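Workshop notebook, Tuleck bench
25 April 2019

Purpose of session: to settle the mounting position of the Moya arm in the simulation before any holes are drilled in the real bench. The pedestal model from March has been kept. The joint limits were entered again from the Mevo controller sheet, as two of them had been typed with the wrong sign.

Gripper mass is still an estimate. The Delico load cell has not been returned to the shared cupboard, and members holding it are asked to bring it back. 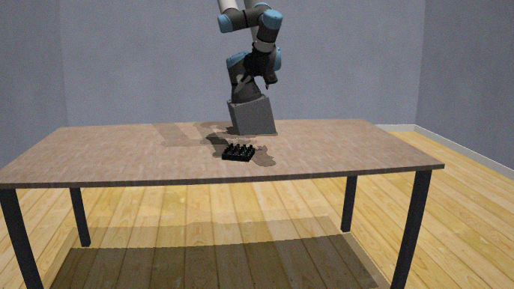

The mounting position is now accepted for trial. Previous layouts placed the arm at the side of the bench, and the reach checks failed on the far corner. With the pedestal near the back edge, the ground in front is left clear for work, and the pegged block can lie flat there, slightly to the left, with its two rows of pegs upright. The folded pose holds the gripper well above the tabletop and is adopted as the start pose for all runs.

Runs completed: 22, each of 500 steps, start pose to hover and back. No joint limit was reached. In two runs the wrist turned the long way round - the cause is thought to be the angle wrapping in the planner, and the log files have been kept under the Tuleck folder.

Outstanding:
Correct the angle wrapping and repeat the two runs.
Weigh the gripper and replace the estimated figure.
Check the pedestal bolt pattern against the real base plate - the drawing and the model do not agree.

No drilling is to take place until the last item has been signed off in this book.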